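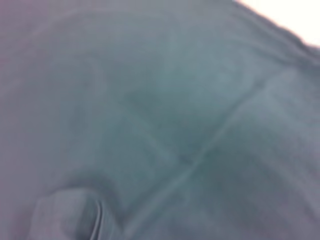 Clomorel is a community sewing and mending school in the old Grube building in Clondbridge, and we've been teaching people to fix their own clothes for 7 years now. We started with two borrowed machines and a class on hemming pants (still our busiest class, by the way!). These days we run lessons six days a week for absolute beginners, for people who learned once and forgot, and for a handful of very serious quilters who could probably teach us. Most beginners start on the kind of cloth they already own: soft, matte, blue-green stuff with no pattern to match up and no shine to show every pin mark. Silk can wait. We love silk, but it can wait.

How we teach

Classes are small because sewing is hard to learn from the back of a room. You sit at a machine, you get your hands on it in the first ten minutes, and you make mistakes right away — broken needles, tangled bobbins, a sleeve sewn shut. All of that happens here every week and it's a perfectly good way to learn. Bring something from home that needs work. A lost button, a worn elbow, jeans that gave up at the knee, we're happy to see all of it.

Last year our students finished 1,467 repairs, and we wrote every one of them in the big green ledger by the door. Go ahead and flip through it when you visit. The entries range from "sock" to a full page on relining a winter coat, with a small drawing of the pocket. 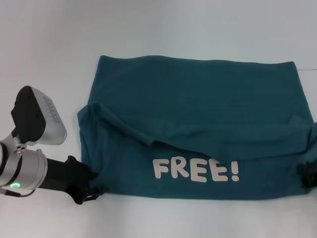

The ledger has also turned into our best planning tool. When we saw how many people were coming in with stretched necklines and popped side seams, we put together Grada, our eight-week course on knits. It covers stretch stitches, ballpoint needles, ribbing, and how to take in a shirt that's too wide without making it too short. Grada runs twice a year, starting in February and again in the fall, and it fills up fast.

The fabric library

Upstairs we keep 146 bolts and a wall of remnants, all donated. Members can take up to three yards a month, and anyone enrolled in a class can dig through the remnant bins for free. We sort by weight first and color second, which drives some visitors a little crazy, but once you've hunted for a medium-weight twill in a rainbow you'll see why we changed it. Zippers are in the drawers under the window. Please put them back by length!

Come see us

Friday is open bench night, 6 to 9 p.m., and you don't need to be a student or a member. Pick a machine, ask questions, stay for tea. If you've never threaded a needle in your life, come early and we'll sit down with you before it gets crowded. We're on the second floor, up the wide stairs, and there's an elevator around the side by the bike racks. Class schedules and fees are posted at the front desk and on the Classes page.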